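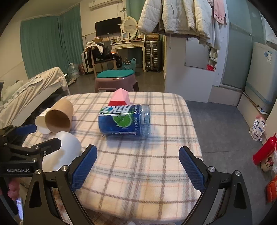
How often must a small serving table be checked? One time before opening and one time after closing, and again each time the cloth is changed.

Table and drinks corner checklist, Nokmont guest lounge
Filled in by: Mehrangiz Nouri
Date: 4 January 2019

1. Cloth lies flat, no fold where a cup can tip.
OK. The plaid cloth is the one we use now. I pulled it straight on all sides.

2. Cloth does not hang so low that a person can step on it.
OK after correction. It was too long on the door side. I turned it.

3. Bottles stand upright with the cap closed.
Not OK. The bottle with the dark blue label and the lime slice was on its side on the table. Please stand it up or put it in the crate. A bottle on its side can roll to the floor.

4. Cups stand upright or are stacked.
Not OK. The brown paper cup and the white cup were both lying down. If we don't know who used a cup, we throw it away.

5. Decoration stands away from the edge.
OK. The pink and red pointed piece was behind the bottle. I would like it moved to the shelf when hot drinks are served, but this is only my opinion.

6. Table legs are tight.
One leg moves a little. I wrote to Kuvico about the screw, order number 418. Until it comes, please do not lean on this table.

7. Hot water can is not on this table.
OK. It stays on the Skivetti counter. The limit on the small table is 20 kg and I ask everybody to respect it.

8. Floor under the table is dry.
OK at both checks.

Open points: 3, 4 and 6. Points 3 and 4 should be done before the evening guests come. Point 6 I will look at again in March if the screw is still missing.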